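Cleaning a wicker basket, whats safe??

remzi_s
Got a big tan wicker basket, dusty down in all the little grooves. Want to use it for blankets. Can I just hose it? Can't tell if its real rattan or the plastic stuff — it's kinda shiny. 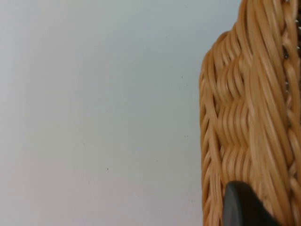

Also no tag on it anywhere. Bought it in February, seller said "natural" but who knows.

ovix16
Don't hose it till you know. Damp rag, dish soap, dry brush for the grooves. Done in 15 minutes.

Elif Naz
Disagree, I hose mine every spring. Real rattan too. Dry it in the shade, fine.

ovix16
And mine went moldy at the base doing exactly that. So no.

remzi_s
Base is what I'm worried about. Has those thin slits all over and crumbs get stuck in teh weave. 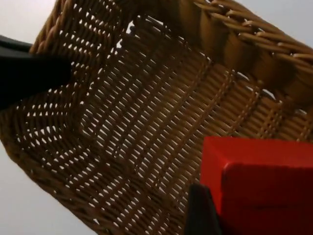

Tried a toothbrush, bristles too fat. Vacuum maybe?

cusdale_erhan
Vacuum w/ the brush tip, from the underside. Old paintbrush for the braided rim. Skip the hose — Elif's been lucky imo

Elif Naz
Lucky for 18 years lol. Ok, vacuum first, I'll give you that.

remzi_s
Vacuum it is. Still want to know what its made of tho, anyone tell from the side weave? 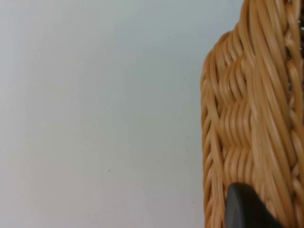
side of the basket, close up

ovix16
Shine says synthetic to me. Wouldn't swear to it. Check for a cut end underneath, real stuff looks fibrous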